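4. Reporting Rules for Simulated Grasp Trials

This section sets out the rules we followed when running and reporting grasp trials in simulation, and which we suggest other groups adopt when they publish results of the same kind. The rules grew out of a practical problem. When we tried to compare our own early results with those from the Wuvberg object set, we found that the two sets of numbers could not be placed side by side. The success criteria were different, the starting poses were drawn in different ways, and in one case the mass of the objects had not been written down at all. Most of what follows is an attempt to keep this from happening again.

The rules apply to a parallel-jaw gripper acting on a single rigid object. We do not cover suction, multi-fingered hands, or soft objects. Some of the rules would carry over to those cases, but we have not tested them there.

4.1 Object Models

Every object used in a trial must be listed by name together with its mesh file, its collision shape, its mass, and its friction coefficient. The mesh used for rendering and the mesh used for contact are often different, and both must be released. A render mesh may show a flared or creased surface where the collision shape is a plain cylinder, and a reader who sees only the rendered view will draw the wrong conclusion about where the fingers can hold.

If a mesh has been simplified, the report must say so and give the face count before and after. Low face counts matter most on round parts. A disc drawn with a small number of straight segments has flat sides, and a gripper closing on the rim of such a disc may find a stable grasp that would not exist on a true circle. In the Imero simulator we saw this on several lids and knobs. The fix was to raise the segment count of the collision shape until the measured success rate stopped changing, and then to report the count at which this happened.

Units must be checked by hand. One of the meshes in our first batch had been exported in millimeters and read in as meters, then scaled down by a script whose author had since left the group. The object looked correct, but its inertia had been computed before scaling. We now recompute inertia from the final mesh and store it in the object record, and we ask that others do the same.

4.2 Starting Poses

The starting pose of the object and of the gripper must be sampled from a stated distribution with a stated seed. "Random" is not enough. We draw the object pose first, let it settle under gravity where the task calls for it, and then draw the gripper pose relative to the object. Trials in which the gripper begins in contact with the object are thrown out and redrawn, and the number thrown out is reported.

We ran 1,063 trials in total for the results in Section 5. Each trial is stored with its seed, so that any one of them can be replayed alone. This turned out to be the most useful of all the rules during debugging. When a grasp behaved in a way we did not expect, we could load that one trial, slow it down, and step through the contacts.

Objects with a wide head on a narrow stem need special care at this stage. If the gripper pose is drawn relative to the bounding box, most samples fall near the head and few fall near the stem, and the reported success rate says more about the sampling than about the gripper. For these objects we draw the approach point from the surface of the mesh, weighted by area within each labeled part, and give each part the same share of the samples.

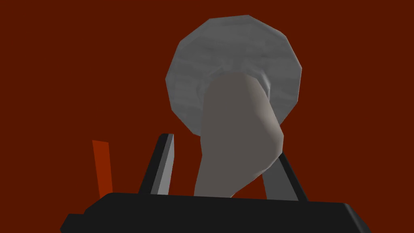
The choice of approach direction is reported separately from the choice of approach point. In our trials the direction is taken from a cone around the stem axis or around the surface normal, depending on the part. The half-angle of the cone was 30 degrees for all objects. A narrower cone raises the success rate and makes the task less useful as a test, so any change to this value should be stated next to the results and not left to an appendix.

4.3 Closing and Contact

The gripper must close under a stated force limit and a stated speed. We do not allow the fingers to be moved by setting joint positions directly, even when the simulator permits it. Doing so can push the fingers into the object and produce very large contact forces for a step or two, after which the object either flies away or locks in place. Both results are artifacts.

Contact is counted only when both fingers report a normal force above the threshold for 5 consecutive steps. A single step is too short, as contact solvers can produce brief forces when surfaces pass close to each other. The threshold should be given in newtons. We also record which link made contact. In several early runs the palm of the gripper touched the object before the fingers did and pushed it out of reach, and the log did not show this until we began to record links by name.

If the fingers close on a slanted or tapered surface, the object may slide along them before it comes to rest. This is allowed, but the distance must be recorded from the moment of first contact on both sides. Qian (the first author) initially proposed a hard limit on this distance. Feng argued that a limit would hide useful information, and we settled on recording the distance without one.

4.4 Success and Failure

A trial is a success if the object has been lifted to the target height and is held there for the full hold period with no contact between the object and anything other than the gripper. All other trials are failures. We assign each failure to one of the following classes, and the class is decided by a script:

No contact. The fingers closed fully without touching the object on both sides.

Early contact. The gripper body or one finger touched the object before closing began and moved it beyond the tolerance.

Slip. Contact was made on both sides and lost during the lift or the hold.

Solver fault. Penetration depth went over the limit, or the object speed went over the limit, at any step.

Solver faults are reported as their own class and are never removed from the total. It is tempting to drop them as errors in the tool. We decided against this after finding that they were concentrated on a few objects, and that dropping them raised the score on exactly those objects the gripper handled worst. Of the failures in our first batch, 79 were solver faults, and nearly all of them involved objects with a sharp change in width. Readers should be able to see that.

4.5 Rendered Views

Rendered views are useful for review but are not evidence of a grasp. A view taken from near the gripper can make a finger look as if it is touching a surface when there is a gap behind it, and parts of a finger are often hidden by the object itself. We therefore require that any claim about contact be backed by the contact log for the same step.

The camera pose, field of view, and lighting settings should be stored with each trial. Background color should be plain and should differ in hue from the object and the gripper. It should also differ from any other part placed in the scene, such as markers or fixtures. Parts that are close in color to the backdrop are easy to miss on review, and an automatic mask will often merge the two.

For review, two people look at the same sample of trials without seeing the class assigned by the script. Each writes down a class from the views and the force plot. Where they disagree with each other or with the script, the trial is replayed. We found that most disagreements were between slip and early contact, and that most were settled by the link names in the log.

4.6 Versions and Release

The simulator version, solver settings, and time step must be given in full. We repeated part of the study after a minor update to Imero in May and found that the slip rate on smooth objects had changed. The update notes did not mention contact. Since then we have pinned the version in the trial record, and the replay tool refuses to run if the version does not match.

Released data should include the failed trials. The Zou and Fakik collections, which we used for the comparison in Section 6, differ in this respect. Zou includes every trial, while Fakik includes only those that reached the lift stage. For the comparison we therefore report success given contact as well as overall success, and the second figure is left blank for Fakik.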